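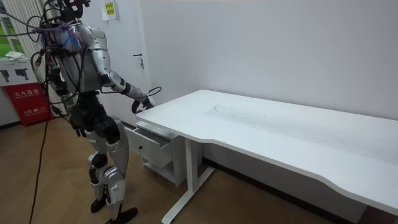 Urnholm Issues Safety Notice and Control Update for Seleck Humanoid Robots Following Loss-of-Hold Fault

FOR RELEASE: Monday, February 28, 2022

Urnholm today issued a safety notice covering all Seleck bipedal robots fitted with the Series 4 arm controller. The notice follows a fault in which the right arm of a Seleck unit lost its commanded position during a desk task and dropped to the tabletop. No one was hurt. The unit remained standing and was shut down by the operator using the wired stop.

The fault has been traced to an error in the way the arm controller handles a short interruption in communication with the wrist encoder. A corrected control release, version 4.18, is available to registered sites from today. Until the release is installed, Urnholm is asking all sites to stop work in which a person's hands or arms may be under or in front of a Seleck arm.

What happened

The fault occurred at the Sikthorpe test site during a drawer and tabletop exercise. In this exercise the robot stands at the end of a desk, pulls open the top drawer of a small cabinet, and moves its hand to the near corner of the tabletop. The hand is then held just above the surface for 16 seconds before the next motion begins.

During the hold, the arm controller stopped receiving valid position data from the wrist encoder for 77 milliseconds. The controller is designed to respond to a gap of this length by locking the elbow and shoulder joints at their last confirmed position and reporting a fault to the main computer. In this case the fault was reported, but the joints were not locked. The controller instead treated the first reading after the gap as a new zero point, calculated that the arm was well above its target, and commanded it downward.

The hand struck the tabletop edge at a speed above the limit set for work near people. The balance controller registered the contact as an outside push and moved weight to the rear foot. This was a correct response, and the robot did not step or fall. The operator pressed the stop 4 seconds after contact. The legs remained powered in standing mode, as designed, and the unit was transferred to its support before full power-down.

Damage was limited to one finger joint and the outer cover of the wrist. The desk was marked but remained serviceable.

Cause

Amaral, which supplies the arm controller, examined the unit and its logs together with Urnholm. The joint review identified one primary cause and two contributing causes.

The primary cause is a software error. When an encoder gap ends, the controller runs two routines: one confirms the lock on the upper joints, and the other restores the position estimate. In all releases from 4.11 through 4.17, these routines could run in either order. If the position estimate was restored first, the lock request was cleared before it took effect. The order depended on processor load, and the error was not reproduced in bench testing because load on the bench was lower than load during standing work.

The first contributing cause is cable strain. The external signal line to the wrist had been routed in a loop around the hand with too little slack for the forward reach used in the exercise. Repeated motion loosened the connector at the wrist housing. The connector did not separate, and a visual check before the session did not find the fault. A pull test would have found it.

The second contributing cause is a gap in the fault reporting. The main computer received the encoder fault but was set to log it as a warning. No alert was shown on the operator's screen, and the task program was allowed to continue. A review of stored logs from the same unit found 18 earlier encoder gaps. All of them were shorter than the lock threshold, and none led to unexpected motion. They should have been brought to the operator's attention as a sign of a worn connection.

The review ruled out a failure of the shoulder and elbow actuators, which passed inspection and load testing. It also ruled out the battery, the power supply, and the balance controller.

Units affected

The notice applies to Seleck units that meet both of the following conditions:

The unit has a Series 4 arm controller. The series number is printed on the label inside the hip service cover and is shown on the system page of the operator software.

The unit is running control release 4.11, 4.12, 4.13, 4.14, 4.15, 4.16 or 4.17.

Units with the earlier Series 3 controller are not affected. These controllers use a mechanical brake at the elbow that engages when position data is lost. Fixed-base Seleck arms are affected if they use the Series 4 controller, and the same steps apply to them.

Required actions

Sites with affected units should take these steps in the order given.

1. Stop all tasks in which a person works within reach of the arms. Tasks run inside a closed and interlocked area may continue, provided that the arms carry no load.

2. Inspect the wrist signal line on both arms. With the unit supported and powered down, move each arm by hand through its full forward reach. The line must keep visible slack at every position and must not catch on the hand, the forearm cover, or any other cable.

3. Perform the pull test described in section 7 of the service manual on both wrist connectors. Replace any connector that moves in its housing. Do not tape or glue a loose connector.

4. Inspect all external cables added by the site, including data lines, power leads and temporary sensor wiring. Cables that run over the back or hips should be tied at the points marked in the manual. Cables that reach the floor should be kept behind the feet and out of the stepping area.

5. Install control release 4.18. The installation requires a wired connection and must be carried out with the unit hanging from, or seated in, its support. Do not install the release on a standing unit.

6. Run the arm hold check included with the release. The check interrupts encoder data on each joint in turn and confirms that the arm stays in place. Keep all persons outside the marked area while it runs.

7. Return the completed record form to Urnholm. Normal operation may resume when the site receives written confirmation.

Sites that cannot complete the pull test should leave the unit powered down in its support and request a service visit. Replacement connectors and longer signal lines are supplied at no charge.

Changes in release 4.18

The lock routine now runs first in all cases, and the position estimate cannot be restored until the lock has been confirmed by the joint itself. If confirmation is not received, power to the affected arm is reduced in steps so that the arm lowers slowly.

A restored position reading is now compared with the last reading before the gap. If the two differ by more than the joint could have moved in that time, the reading is rejected and the task is stopped.

Encoder gaps of any length are now shown on the operator's screen. Repeated short gaps on the same joint will block the start of a new task until the connection has been inspected.

The release does not change walking, standing or hand grip functions. Task programs written for earlier releases will run without modification, although programs with long holds at full forward reach may finish later than before. The added delay comes from the joint confirmation step at the end of each hold.

Stop function

Some sites have asked whether the wired stop should have prevented the contact. The stop worked as specified. It removes power from the arms when pressed, but it depends on a person seeing the motion and responding to it, and the arm reached the tabletop before this was possible. Sites should not treat the stop as protection against a sudden arm motion. Distance from the arm remains the main safeguard during testing.

Operators are also reminded that the stop does not remove power from the legs while the unit is standing. Approach a stopped unit only from the side and only after the support has been attached.

Further work

Urnholm and Amaral have added standing work at full processor load to the test plan for all future arm controller releases. Bench results alone will no longer be accepted for functions that hold or lock a joint.

A revised wrist connector with a positive latch is in testing at Sikthorpe. It is scheduled to ship on new units in May and will be offered as a retrofit for units already in service. The retrofit is recommended for all Series 4 units but is not a condition for returning to normal operation under this notice.

The drawer and tabletop exercise has been suspended at Sikthorpe until the hold check has been passed by every unit at the site. When the exercise resumes, the operator position will be moved back from the desk and the hand speed during approach will be reduced.

The full technical report, including the controller logs and the connector inspection results, will be sent to registered sites on request.

About Urnholm

Urnholm develops and supports the Seleck line of bipedal and fixed-base robots for laboratory and light industrial use. Arm controllers for the Seleck line are supplied by Amaral.

Contact

Service requests and record forms: Urnholm Product Safety, through the registered site portal
Press inquiries: Urnholm Communications Office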